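About Sununora

Safe handling research for household robots

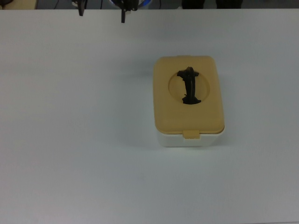 A wipes container on the test table, with the gripper open beyond it.

Sununora is an independent testing and research laboratory concerned with the safety of robots that handle ordinary household goods. The laboratory examines how such machines grip, pull, open and release the things people keep in kitchens, bathrooms and nurseries, and it reports on the faults it finds. Its clients are manufacturers, insurers and care providers.

Our Origins

The laboratory was founded by Hjørdis Brekke and Lieven Stevens, who had worked together on guarding and emergency stop systems for packaging lines. They began with a single bench in a rented unit at Jullgate and a contract to review gripper failures for a maker of kitchen equipment. The company now occupies the whole of the Jullgate building and has 117 employees. Ms. Brekke serves as Director. Mr. Stevens leads the Test Engineering Department.

The Dispenser Incident

Much of the way Sununora works today dates from a fault that took place in its own laboratory one May. A two-finger gripper was carrying out a long series of trials in which it drew cloths through the opening of a flip-lid dispenser. During one trial the cloth jammed in the opening. The force limit should have caused the gripper to let go. A software update installed that morning had returned the limit to its factory value, and the arm continued to pull.

The dispenser left the table with the cloth. When the cloth tore free, the dispenser was thrown over the low screen at the side of the cell and struck a technician, Kobe Dierckx, on the wrist. Mr. Dierckx was treated for a sprain and returned to full duties after two weeks. The emergency stop was pressed by a colleague at the next bench. It worked as designed, but it had been mounted where Mr. Dierckx could not reach it from his own position.

All testing was suspended for six weeks. Gus Mbeki, Head of Safety, led the internal review, and the full report was given to every client with work in progress. The review found that the update had been approved without a check of the stored limits, that the screen had been chosen for a smaller arm, and that two earlier jams had been cleared by hand and never recorded. The last of these findings was regarded by management as the most serious.

What Changed

Force limits are now read back from the controller and signed for before the first trial of each shift. Every cell has full-height guarding and a stop button at each working position. Any jam, slip or dropped item is entered in the fault register, whether or not it caused harm or delay. The register holds over 2,000 entries and is open to all staff. Mr. Dierckx now trains new technicians in its use.

Soft goods in narrow openings remain a main subject of study. Tissue boxes, wipes containers and bag dispensers are tested under the Naciri Protocol, which the laboratory wrote following the review. The protocol sets out how a gripper must respond when an item resists, including the point at which it must release and the signal it must give to a person nearby.

Working With Us

Sununora accepts products and handling systems for assessment throughout the year. Faults found during an assessment are reported to the client in writing before any further trials are held. The laboratory does not certify its own designs and holds no financial interest in the products it tests.

Questions about assessments should be directed to Bart Kramer, Client Services, at the Jullgate office. Visitors are asked to report to reception and must complete the safety briefing before entering the test hall.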